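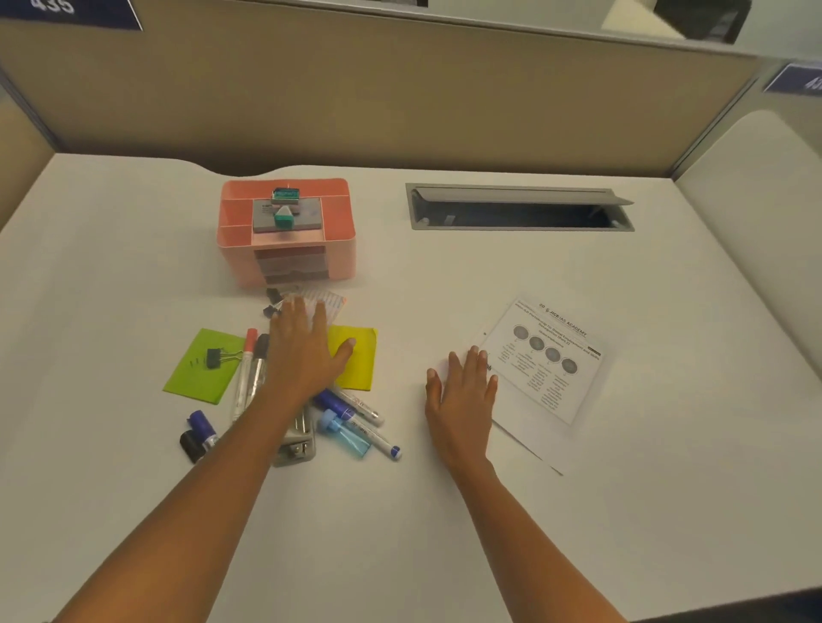

Bench Robots > Cell Setup and Upkeep

Desk-tidying cell: arm keeps losing the binder clips

Posted by tray_liner, January 2019

I look after a single-arm Herath cell that sorts stationery on an ordinary white cubicle desk. Sticky pads to the back, markers in a row, stapler wherever it fits. It copes with the stapler. It copes with the sticky pads. The black binder clips it treats as a rumor, above all when one is sitting on top of a pad. White markers with blue caps go missing too, though the cap usually gets picked up, with the rest of the marker as a passenger.

Camera is head-mounted, exposure is on auto, and I ran the Funden calibration at install, 340 cycles ago. Is this a camera problem or do I need new fingertips?

culidora_dan_no_relation

Camera first. White marker, white desk, auto exposure: you've built a snow scene. Lock the exposure with the desk fully cluttered, then turn it down until the white surface reads light gray. Put a handout on the desk while you do it, so you see what printed paper looks like at that setting. Then redo the calibration. I do ours every 100 cycles and after anybody leans on the post.

For clips on pads, check your height map. Ours was smoothing anything under 16 mm into whatever it sat on. Turn smoothing off for the front half of the desk and see if the clips come back.

shimstock

Buy better fingertips. Worked for me.

prunidov_cell_2

Agree with the first reply, not much with the second. One addition: if your desk has a cable grommet with a flip-up lid, close it before you calibrate and tape it shut. Our log had 2,722 failed picks in it before I read the positions, and a good share were the arm trying to grab the lid. It also posted two clips down the hole. They're still there.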